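Textile Conservation and Knitwear Assistant (Part-time, Fixed Term)

Flonier Museum of Domestic Textiles
Reference: 2038
Location: Roda Building, collections level
Hours: 27 per week, worked over four days
Term: to the end of November, with the possibility of extension subject to funding

The Flonier Museum of Domestic Textiles invites applications for the position of Textile Conservation and Knitwear Assistant. The Museum holds more than 4000 items of everyday clothing and household cloth, most of them made or mended at home. The successful applicant will join the collections team during the second stage of the Górecki Hosiery Project, which covers the cataloguing, cleaning and rehousing of the 944 socks, stockings and leg coverings in the Górecki bequest.

The position reports to the Collections Manager and is based in the Roda Building. Some travel to the Museum's off-site store at Trornora will be required. Transport between the two sites is provided during working hours.

Duties

The Assistant will examine individual items and prepare written condition reports in the Museum's standard format, noting fibre, gauge, stitch pattern, colour, repairs and losses. Under supervision, the Assistant will carry out surface cleaning by low-suction vacuum, make padded supports and boxes, and label items for storage. Other duties include updating the collections database, monitoring insect traps, and helping to prepare items for loan and display.

A portion of each week will be spent on the handling collection, a separate group of modern knitted pieces used in school visits and public workshops. These pieces are not accessioned and may be touched, stretched and turned inside out by visitors. The Assistant will keep this collection in good order, carry out small repairs and recommend replacements.
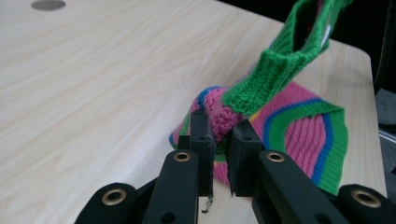
Striped sock with a ribbed green cuff.

Applicants should be comfortable speaking to visitors of all ages about how knitted fabric is made. Two public workshops are held each month, one of which falls on a weekend. Time off in lieu is granted for weekend work.

Essential requirements

A certificate, diploma or degree in conservation, museum studies, textiles or a related field, or equivalent practical experience.
Sound knowledge of hand and machine knitting, including the ability to recognize common heel and toe constructions.
Experience in handling fragile or valued objects.
Accurate written English and good keyboard skills.
Ability to lift boxes to shoulder height and to work at a bench for extended periods, with reasonable accommodation where needed.

Desirable

Experience with a museum database.
Knowledge of dyes and their behaviour in light and water.
Skill in darning, grafting or Swiss darning.
A second language.

Conditions of employment

The position is paid at the Assistant rate in the Museum's salary scale, a copy of which will be sent on request. Vacation leave is granted on a pro rata basis. The appointment is conditional on a satisfactory background check, as the work includes contact with school groups. Fragrance, hand cream and nail polish may not be worn in the collections area.

How to apply

Applications should consist of a covering letter of no more than two pages, a current résumé and the contact details of two referees. Applicants may also enclose one sample condition report on a knitted item of their own choosing. Please quote the reference number on all documents and send them to the Human Resources Office at the Roda Building, by post or through the employment page of the Museum's website.

Applications must be received by 5 p.m. on Mon 5 June. Late applications will not be considered. Interviews will be held in person and will include a short practical exercise at the bench. Applicants who need accommodation at any stage of the process are asked to advise the Human Resources Office when applying.

The Museum is an equal opportunity employer and welcomes applications from all qualified persons. Only those selected for an interview will be contacted.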